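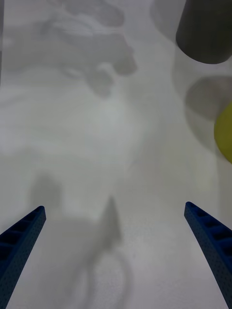 Is it worth paying for a guided tour in a country I've never been to, or should I just do it on my own?

I'd take the guide for the first few days and then go it alone. You get your bearings, you learn what a taxi ought to cost, and you've got a number to ring if your bag goes missing.

Bit more background. I'm off in February, first trip on my own, and I've been quoted 1,101 pounds by Vashisht Journeys for 7 nights, flights not included. My mum thinks I'm mad either way!

Benska

I went with Vashisht two years back and had a lovely time, but do check what's in the price. Ours had breakfast and most transfers, and then dinners were extra and so were the park fees (I moaned about that all the way home). The group was small and the driver was brilliant, he knew every decent bakery on the route. 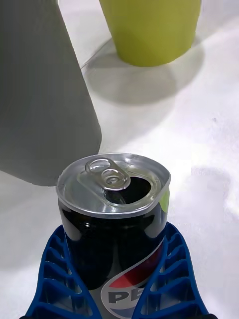 I'd also ask how many early starts there are. We had two mornings when we were on the bus before it was light, and I'm no use to anyone at that hour. If you like a lie-in, get the full itinerary before you hand over a deposit.

Dalix

go on your own, much cheaper. hostels will sort day trips for you

Kinadik

Depends on you, really. I'm a worrier, so having somebody meet me at the airport was worth every penny, and after that I was fine on local buses. Get your travel insurance the same day you book, and leave a copy of your passport with your mum. She'll feel better and so will you. Oh, and take a proper plug adaptor, the ones at the airport cost a fortune.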